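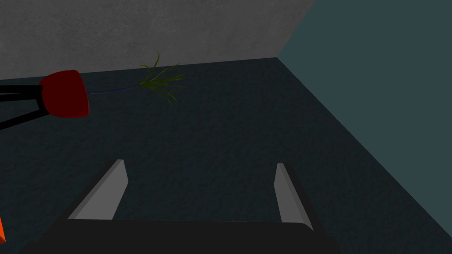
Public funding for gripper research has grown quickly, and the methods used to compare one gripper with another have not kept pace. In the opinion of this department, most published comparisons report too little to guide a purchase. A success rate is given, together with a short list of objects, and the reader is left to guess at the rest.

The Asfaw evaluation, which our group carried out in simulation last May, was an attempt to do better. It compared 3 parallel grippers, among them the Sterkent and the Borura, on 5 tasks. Each pairing of gripper and task was run 100 times under the same controller. The tasks included picking up produce, receiving an item from a second arm, and approaching a handle. The results will be issued separately. The purpose of this essay is to argue for the manner in which such results should be reported.

First, the camera should be treated as part of the hand. A camera mounted at the wrist sees the fingers from behind, and wide fingers hide more of the target than narrow ones do. When a controller relies on that view, a gripper with excellent holding force may still perform poorly, and the published number will blame the fingers. Mitiku Gudeta, who wrote our controller, has long held that no finger design should be scored without a record of what the camera could see at the moment of closing. I was slow to accept this. I now believe it should be a condition of publication.

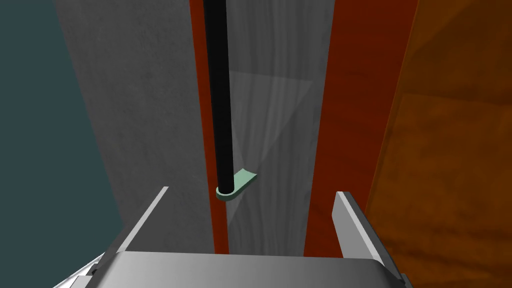

Handles deserve particular attention in this respect. A narrow vertical target demands very little force and a great deal of alignment, so it separates controllers more sharply than it separates grippers. A laboratory that tests only on blocks will learn almost nothing about doors and levers. A laboratory that tests only on handles may reject a sound gripper on account of poor calibration.

Second, failures should be sorted by cause. In our draft tables, a missed approach and a dropped object were first entered in the same column. Iona Paterson objected, and the tables were redone. The work took longer than any of us wished, but a buyer can correct a missed approach with software, while a dropped object may require new fingers.

Third, simulated trials should be described as such on the first page. Simulation allows a small group to run over 2000 trials without wearing out a single part, and there is no shame in it. Friction and soft contact remain hard to model, however, and leafy or irregular produce is where I would trust the figures least. 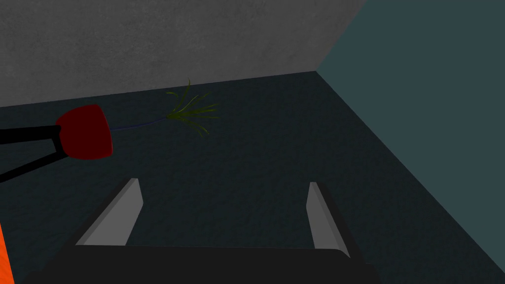 Should a laboratory with limited funds buy a better gripper or a better camera first?

The camera, in most cases. A modest parallel gripper will handle a wide range of objects if the controller can place it well, and the recorded views remain useful when the gripper is later replaced.

Helmi Pitkänen has raised a fair objection to all of this, namely that fuller reporting favors large institutions with staff to spare. I do not dismiss the concern. The Prutach format, which we have adopted for our own reports, asks for little beyond what a careful operator already writes down, and it can be completed in an afternoon. Reviewers should begin asking for it, or for something equal to it, with the next round of submissions.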